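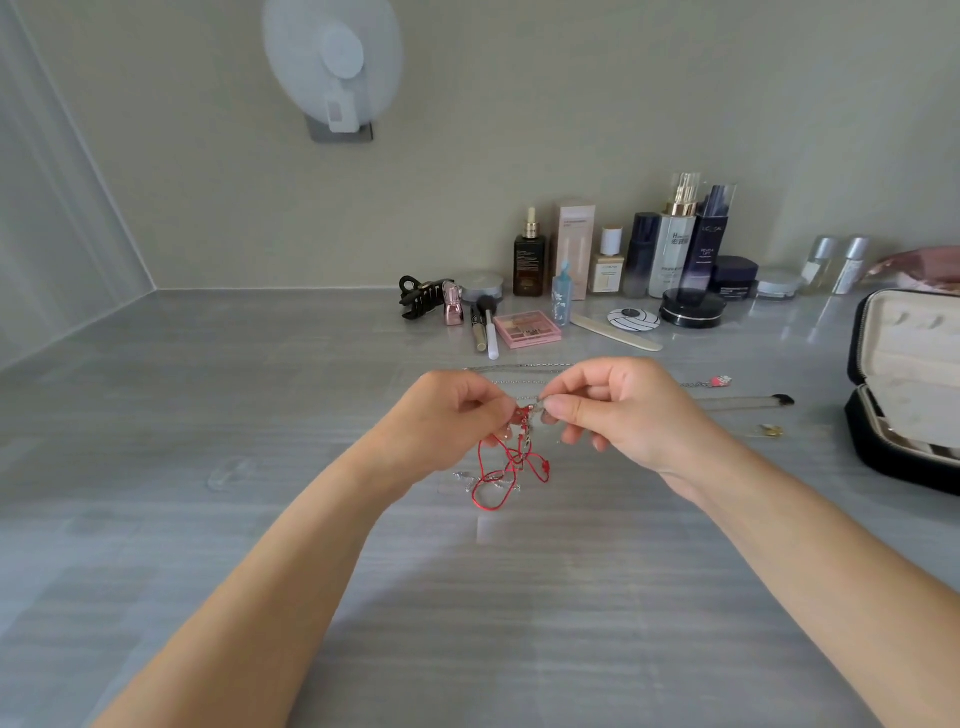
Tempo de leitura: 5 minutos

Procuramos participantes para o estudo sobre objetos herdados e memória familiar

Há coisas que passam de mão em mão sem que alguém se lembre de perguntar de onde vieram. Um terço, uma medalha de batismo, um relógio que já não trabalha, um guardanapo bordado com iniciais que não batem certo com as de ninguém da casa. Durante os próximos meses vamos estar à conversa com pessoas que guardam objetos destes, e gostávamos muito que uma delas fosse você.

O estudo chama-se Hunt e nasceu no centro de investigação Sallholm, com o apoio da editora Clemotach, que publicará no final um livro com uma parte das histórias recolhidas. Queremos perceber como é que as famílias falam (ou deixam de falar) dos seus mortos, das suas mudanças de terra e das suas zangas através das coisas pequenas que ficaram nas gavetas. Interessam-nos os objetos, claro, mas interessa-nos sobretudo o que se conta quando se pega neles.

Numa primeira fase, feita por questionário, recebemos 819 respostas, muitas delas tão compridas e tão generosas que andámos semanas a lê-las em voz alta umas às outras à hora do almoço. Dessas respostas, 129 falavam de peças de adorno – fios, alianças, pulseiras, alfinetes de lapela – e foi por aí que decidimos começar a segunda fase, a das entrevistas. Se não respondeu ao questionário, não faz mal nenhum. Esta chamada está aberta a toda a gente que cumpra as condições que vêm a seguir.

Quem pode participar

Pode inscrever-se qualquer pessoa com mais de 18 anos que viva em Portugal, tenha ou não nascido cá, e que se sinta à vontade para conversar em português. Precisa de ter consigo pelo menos um objeto que tenha recebido de um familiar, de um padrinho ou madrinha, de uma vizinha que era como se fosse da família (sabemos bem que as há). O valor em dinheiro não nos interessa para nada, e pedimos até que não mande avaliar a peça de propósito para o estudo. Uma bijutaria de feira serve tão bem como um cordão de ouro.

Gostávamos muito de ouvir mais homens, que na primeira fase foram poucos, e também pessoas que receberam um objeto e não gostam dele, ou que não sabem o que lhe fazer. Irmãos que herdaram peças da mesma caixa podem inscrever-se juntos, indicando isso no formulário. Nesse caso fazemos uma conversa com cada um e, se quiserem, uma terceira com todos à mesa.

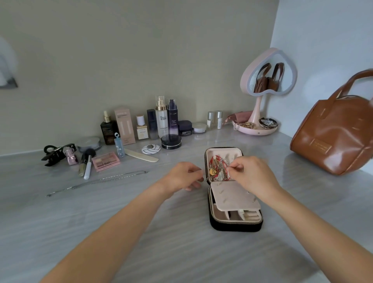

Departamento de Memória Oral e Cultura Material

O que lhe vamos pedir

A participação faz-se em duas conversas, cada uma de 50 minutos, com um intervalo de duas a três semanas entre elas. Na primeira falamos do objeto: quem o usava, em que dias, onde se guardava, como lhe veio parar às mãos. Pode trazer a peça sozinha ou a caixa inteira. Há quem prefira abrir o estojo em cima da mesa, com os fios ainda todos enleados uns nos outros, e ir contando à medida que os separa, e por nós está muito bem assim. Não é preciso limpar nem arrumar nada antes.

Entre a primeira conversa e a segunda entregamos-lhe um caderno, onde pode ir apontando o que lhe for vindo à cabeça. Acontece muito as pessoas lembrarem-se das coisas no autocarro ou a meio da noite, ou telefonarem a uma tia por causa de um nome e ficarem uma hora ao telefone. O caderno pode voltar cheio, meio vazio ou em branco. Na segunda conversa partimos do que lá estiver escrito e, se vier em branco, havemos de arranjar assunto.

As conversas são gravadas apenas em som. No fim recebe uma cópia da gravação e a transcrição completa, e tem um mês para riscar o que não quiser que se saiba. Se a meio do caminho decidir que afinal não quer continuar, basta dizer-nos, sem ter de dar explicações, e apagamos tudo o que lhe diga respeito.

Onde e quando

As entrevistas começam em setembro e decorrem na Casa Worau, no primeiro andar, numa sala sossegada com vista para o pátio. Há elevador, e a casa de banho fica mesmo ao lado. Temos horários de manhã, a partir das 9h30, e ao fim da tarde, até às 19h00, a pensar em quem trabalha ou tem crianças para ir buscar. Se lhe custar sair de casa, diga-nos no formulário, que podemos ir ter consigo. Pode trazer companhia, desde que a pessoa aceite ficar a ouvir sem responder por si (com maridos, mulheres e filhas mais velhas nem sempre é fácil, bem sabemos).

O que oferecemos

Cada participante recebe um vale de livros da Clemotach no valor de 50 euros, entregue no fim da segunda conversa, e o reembolso dos transportes mediante apresentação dos bilhetes. Quem quiser pode ainda ter uma fotografia da sua peça feita pela nossa equipa e impressa em papel, para juntar à transcrição. O livro será enviado a todos os participantes, apareçam ou não nele, e nenhuma história é publicada com o nome verdadeiro sem autorização por escrito.

Como se inscrever

Preencha o formulário que está na página do estudo ou peça-o em papel na receção da Casa Worau. São perguntas curtas. A única que costuma dar mais que pensar é a última, em que pedimos que nos conte em até 5 linhas que objeto é e de quem foi. Escreva como falaria, sem se preocupar com a ortografia nem com as datas certas. Responderemos a todas as inscrições, mesmo às que não pudermos aceitar desta vez, e essas ficam guardadas, se assim o desejar, para uma possível terceira fase.

Quem tiver dúvidas, ou preferir inscrever-se a falar, pode telefonar para a receção entre as 10h00 e as 13h00 e pedir para falar com a Tatiana Doležal, que coordena as entrevistas e atende com gosto e com tempo. Deixe o seu número caso ela esteja em conversa com outro participante, que a chamada será devolvida no mesmo dia.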